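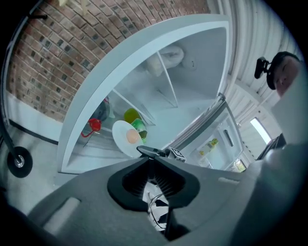
Folham's open day starts at 9 in the morning, an hour at which I have few opinions about kitchens. I paid £2 for the shuttle from Candeck station and was handed a lanyard, a biscuit and a map of the building drawn by someone who had clearly never needed the toilet in it.

The place tests how people put things away. Chairs and wardrobes get bashed about upstairs, which is what the crowd comes for. I went to the fridge talk instead and had my pick of the seats.

Radwa Alaoui ran it. She has spent years on the question of what belongs on which shelf, and she delivers her findings with the calm of a woman who has seen inside a great many salad drawers. Bottles go in the door. Fruit can have a shelf to itself if you have the room. Jars drift to the back, where they stay until you move house.

I was taken with the idea of a plate for a single round orange thing. At home it would be rolling about loose. A plate gives it standing. The red thing with a handle on the same shelf had less to do with food storage as I know it, but then I keep batteries next to the butter.

Over 50 households sent in their shopping habits for the study, and one on Bornholm apparently keeps its fridge in alphabetical order. Radwa said this without comment — I would have liked a comment.

Lunch was soup in the Baert room, up 184 stairs if you missed the lift, and I missed the lift. The bread had gone by the time I got there. They run it again in July, and the shuttle back leaves from the other gate.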